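Millum Picking Cell – Progress Report to Almont

Reporting period ending 2019-08-05
Prepared by Grímur Brynjólfsdóttir, cell maintenance, Lusside

1. Status

The cell is running and available for scheduled work. Maintenance items 1 to 5 of the agreed plan are closed. The remaining item, replacement of the arm dress pack, is open and is covered in section 4. Spending is within the amount approved for the period, and no transfer between budget lines is requested.

Logged operating time was 322 hours. Unplanned downtime was 8 hours, all of it from two faults: a vacuum leak at the tool side and an intermittent signal drop on the gripper position sensor. Both are described below.

2. Work completed

Gripper. The finger was removed, cleaned and refitted. Play at the mounting screws was found to be the source of a drift in fingertip position that had been corrected in software during the previous period. The software offset has been set back to zero. The screws are now marked with paint so that movement can be spotted at the daily check.

Air and vacuum. The leak was traced to a hose that had hardened next to its fitting. That hose was cut back and reseated, and the other hoses on the tool were inspected at the same time. One was replaced. Supply pressure at the regulator has been stable since the repair.

Position sensor. The signal drop appeared only with the wrist turned far to one side. The connector was opened and a poorly crimped pin was remade. The fault has not returned in 24 consecutive shifts. We regard the repair as good but will keep the sensor on the watch list for another period.

Calibration. Arm-to-camera calibration was repeated after the gripper work, and again after the sensor work. The second run agreed with the first within tolerance.

Lubrication and brake test. Both done according to the manual. No findings.

3. Work area

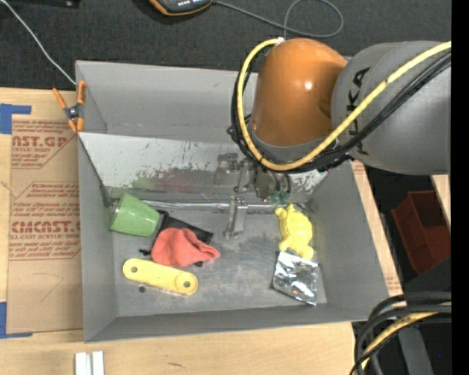
The bin position is part of the calibrated setup and is now checked at the start of each shift. A shift of a few millimeters is enough to bring the finger too close to a side wall on low picks, and two protective stops in the previous period came from this cause. The procedure is short: the operator moves the arm to a taught point over the floor of the bin, jogs down at reduced speed and confirms clearance. The spring clamp with the orange handles, gripping the side wall at the rear left, is included in the check, and the collision model has been extended to cover it. The sloping panel across the rear of the bin is scratched and flecked with dark marks, and the floor is scuffed. Neither affects clearance. A spare bin of the same size has been ordered from Steinarsdóttir so that a worn one can be exchanged without a new survey of the table.

Mixed items are kept in the bin for the functional test after each repair. Cloth and foil are useful for this purpose – they show up a weak grip sooner than rigid parts do.

4. Open item: dress pack

The yellow cable that loops around the orange joint housing has dark scuff marks on its jacket. Electrical tests on that line were normal. The black cables follow much the same route and will be inspected with it. At present the loop is checked weekly by hand, with drives off, through the full range of the wrist.

Steinarsdóttir has quoted for a replacement set with longer service loops and additional strain relief. Delivery is expected before the end of August. Fitting will take the cell out of service for 8 hours, including recalibration, and will be scheduled together with the next planned stop at Lusside.

5. Next period

– Fit the new dress pack and repeat the calibration.
– Put the spare bin into stock and record its dimensions.
– Move the clearance check from the paper sheet into the shift log.
– Close the sensor item if no further drops are logged.

Approval is requested for the dress pack order. The quotation and the downtime log are attached.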